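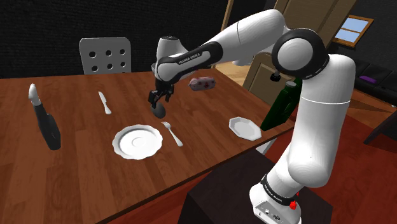 The Table Never Has Crumbs On It

By Teguh Sembiring

For most of the winter I have been going to the Lougher workshop two evenings a week to help with a robot that is supposed to set a dinner table. I say help. Mostly I read error messages aloud to people who write better code than I do. We have one arm in the simulator, one table, some plates and cutlery, and a plan to build the real thing in the back corner near the drill press once the simulated version behaves itself. I no longer think that last part of the plan is sound, and since I said so badly at the February meeting I would like to say it properly.

My complaint is with the simulator. More exactly, it's with how comfortable we have gotten inside it.

The project is called Skastov, after a dog. When it began, the idea was to buy a cheap secondhand arm, bolt it to something heavy, and learn by dropping forks. Then somebody worked out the cost of doing that with an arm of any quality and the number on the whiteboard was $2,205 before we had bought a gripper or a table. So we went virtual first, which was sensible. You can load a Franka model for nothing. You can put it in a dining room with a wood floor and a sofa, hand it a ladle, and let it get things wrong all night without anyone having to sweep up.

I was in favor of this. I voted for it. I would point out, though, that we voted for a few weeks of it.

What we have now is a very well furnished house where nobody lives. There is a chair with holes in the back. There is a bottle of green glass standing near the edge of the table, where no person with a child or an elbow would ever leave a bottle. There is a sausage, or a salami, we have never settled which, that hangs in the air over the far side of the table as if that were a normal thing for meat to do. Everyone in the group has stopped seeing it. When I brought my sister in to look at the screen, the sausage was the only thing she asked about, and two of us answered her at once with two different theories about collision settings.

Now, a floating sausage is a small bug and I don't want to make a sermon out of it. But think about what the arm is learning in there. It is learning what a table is. If the world it learns from has food that stays up by itself, then I would like to know what else in that world is a little bit wrong in ways that don't catch my sister's eye. How slippery is the fork? How much does the ladle weigh, and who decided? I asked. The answer was that the ladle weighs whatever the file says it weighs, and the file came with the ladle.

At the workshop we have a drawer of real forks, donated, no two alike. Try picking one up off a plank table with two flat fingers. Go on, use your thumb and one finger held stiff, and come at it from straight above. The fork lies almost flat. You will scrape your nail on the wood. You will push it along until it finds a gap between the boards and then it'll spin on you. I did this for most of an evening and felt like an idiot, and I learned more about our gripper problem than I had in a month of watching runs go by.

The runs look wonderful, I should say. We had one batch of 285 tries at the ladle task and the chart afterward was all green but for a thin stripe. People took pictures of the chart. I kept asking what counted as green, and it came out that a try was scored a success if the ladle ended up within a certain distance of the plate. It could have been upside down. It could have gone through the plate on the way, for all the score cared. We tightened the rule and the stripe got a good deal wider, and fewer people took pictures.

I know the argument on the other side because I have heard it from friends I respect. They say everybody starts in simulation, that it's safer, that a real arm can break your wrist, that you can shuffle the lighting and the furniture a thousand ways and the arm will come out tougher for it. Fine. I agree that a real arm can break your wrist. On the model there is a small red button on the side of the base, and I was quite taken with it until I thought about how little it means in there. In our corner by the drill press the button is the first thing we will have to argue over: where it goes, who can reach it, whether you can hit it with your hip while both hands are full. We haven't had that argument. You can't have it in a room where there is no one to get hurt.

As for shuffling the furniture, we shuffle what we thought of. We change the color of the wall. We move the plates. We haven't put in a sticky patch from spilled juice, or a tablecloth, or a knife with a bent tip, or the way the real table at Lougher rocks when somebody leans on the corner. Every one of those is in the workshop already, free of charge.

There's also the matter of what the group is for. We are 11 people on a good night. A few came because they wanted to learn wiring, or cutting metal, or how to build a pedestal that doesn't walk across the floor when the arm swings. They have spent the winter on folding chairs behind a person at a keyboard. Four of them have stopped coming. The ones who are left are software people, and so the project leans further toward software, and the screen gets prettier. The Bendham group went the same way with their laundry folder a couple of years back. I visited near the end and it was folding beautiful shirts that weren't there.

I don't want to delete anything. Keep the simulator running at night, it costs us some electricity and not much else. What I want is for the next money we spend to go on something that can be dropped. It doesn't need to be a Franka. Vandent has a used hobby arm on their surplus list that can barely lift a full mug, and it shakes, and the gripper is worse than ours. It would fail at nearly everything we asked it to do. I would still buy it this month, screw it to the old workbench, tip the fork drawer out in front of it and watch.

Some of you will say the code isn't ready. I've been told that at each meeting since we began, and the code has gotten steadily better at a dining room that none of us will ever eat in. Ready for what? If it's the table by the drill press, then we should at least let it meet the table.

The surplus list closes at the end of the month. I've put in the first share of the money myself and left the sign-up sheet by the kettle.

5 Apr 2022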